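Comment on règle la pince d'un robot

À l'atelier Kuveck, un bras robotisé déplace des boîtes rondes d'une table à l'autre. Il répète ce geste 261 fois par jour. Avant de commencer, un technicien vérifie la machine.

La base et les articulations

Un bras possède plusieurs articulations, comme ton épaule, ton coude et ton poignet. Dans chacune se trouve un moteur, avec un capteur qui mesure l'angle. Le technicien envoie d'abord le bras à sa position de départ. Si un angle est faux, il corrige la valeur dans le programme Lident.

La pince

Au bout du poignet est fixée une pince à deux doigts. Les doigts sont parallèles : ils se rapprochent ou s'écartent en restant droits. Pour le réglage, on place la pince ouverte au-dessus d'une boîte, pointe vers le bas.

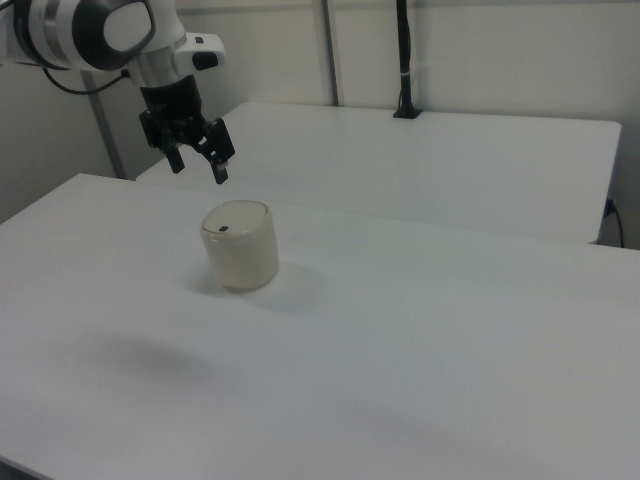

La force

Une pince qui serre trop peut écraser la boîte. Une pince qui ne serre pas assez la laisse glisser. Le technicien commence à 10 newtons — le newton est l'unité qui mesure une force — puis augmente petit à petit, sans jamais dépasser 60 newtons.

L'entretien

Chaque année, en février, le bras est arrêté. On contrôle alors :
les vis de la pince ;
les câbles, qui se plient à chaque mouvement ;
l'usure des doigts.

Les pièces usées sont remplacées et notées dans un cahier. Ensuite, on refait tous les réglages depuis la position de départ.

Mot à retenir
Articulation : partie mobile qui relie deux segments du bras.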